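Umov five-section hanging basket, black mesh

Bought in May from the Flistbridge shop after the cheap plastic tray I had before cracked at one corner. It comes in one piece with a packet of screws. The screws were too short for my board, so I used my own.

The mesh is stiff and the dividers don't slide about. Mine are fixed, so measure what you want to store first - a wide roll of tape won't go in. Small things stay put, though anything thin pokes through the bottom. Pens are a nuisance.

I have two smaller white baskets on the side walls as well, and of the three this is the one I would buy again. It takes a plastic cup standing upright in one section, with room left over in the others. It could do with a lip at the front.

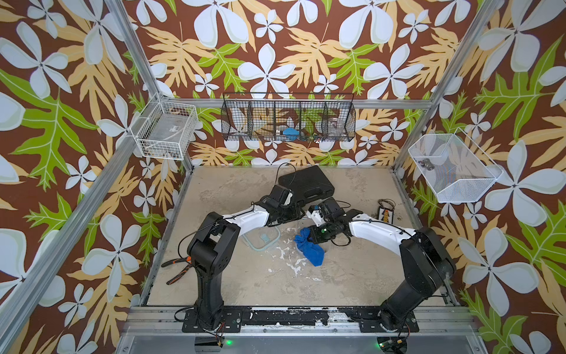

Efa Phillips: I've got the same one over my sewing table and lined the bottom with card, which stops needles dropping out. Wish they sold it in white.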